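Flacon carré à bouchon vissé Usby, série 100

Dernière mise à jour : 25/08/22

Le flacon Usby série 100 est destiné au conditionnement de poudres et de granulés en laboratoire, en atelier et en salle de préparation. Corps blanc à section carrée, épaules arrondies, bouchon à vis strié. La forme limite la perte de place sur étagère par rapport à un flacon rond de même contenance.

Caractéristiques

Référence : SK-163
Matière : plastique blanc, corps et bouchon
Section : carrée, angles arrondis
Fermeture : bouchon à vis, jupe à stries verticales
Étiquette : face avant
Conditionnement : carton de 6 flacons, bouchons montés
Quantité par palette : 2000 flacons
Fabrication : Skurley, site de Brornville

Bouchon

Les stries de la jupe assurent la prise, y compris avec des gants. Sous la partie striée, une bande lisse fait le tour de la base. C'est à cet endroit que les résidus s'accumulent à l'usage : la poudre remonte par le filet à chaque ouverture et se dépose entre le bouchon et l'épaule. Ce dépôt ne compromet pas la fermeture tant que le bouchon descend jusqu'en butée. Au-delà, il faut nettoyer le filet.

Le bouchon se pose à plat, ouverture vers le bas sur un plan propre, ou vers le haut si le contenu est sensible aux contaminations. Les bouchons de la série 100 sont interchangeables entre eux – ils ne se montent pas sur les flacons Vogler, dont le pas est différent.

Maintien sur le poste

Pour les ouvertures répétées, un support rond à rebord est recommandé. Il bloque la base du flacon et évite d'avoir à tenir le corps pendant le dévissage. Le support Usby est vendu séparément. Plan de travail lisse et clair conseillé, les pertes de poudre s'y repèrent plus facilement.
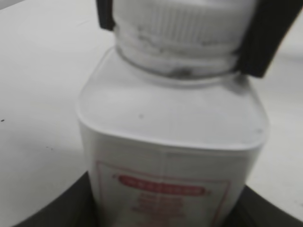
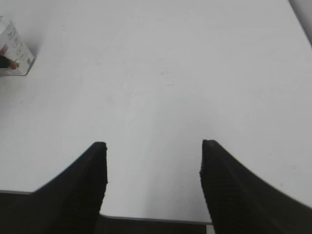
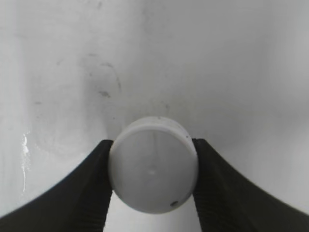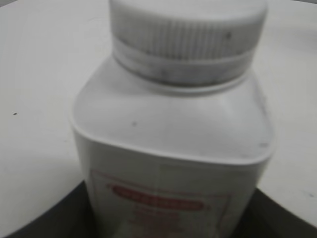 Entretien

Essuyer l'épaule et la base du bouchon avec un chiffon sec non pelucheux après chaque série d'ouvertures. En cas de dépôt durci dans le filet, brosser à sec, puis passer un chiffon légèrement humide. Laisser sécher complètement avant de refermer. Ne pas utiliser d'acétone sur l'étiquette : l'impression rouge se dissout.

Les rayures superficielles de l'épaule sont sans effet sur l'étanchéité. Remplacer le bouchon si la jupe est fendue ou si le filet accroche.

Pièces et accessoires

Bouchon seul, lot de 6
Support rond à rebord
Étiquettes vierges, rouleau de 100

Disponibilité

Le modèle à col étroit a été retiré du catalogue en juillet. Les bouchons correspondants restent livrables jusqu'à épuisement du stock – préciser la référence complète à la commande.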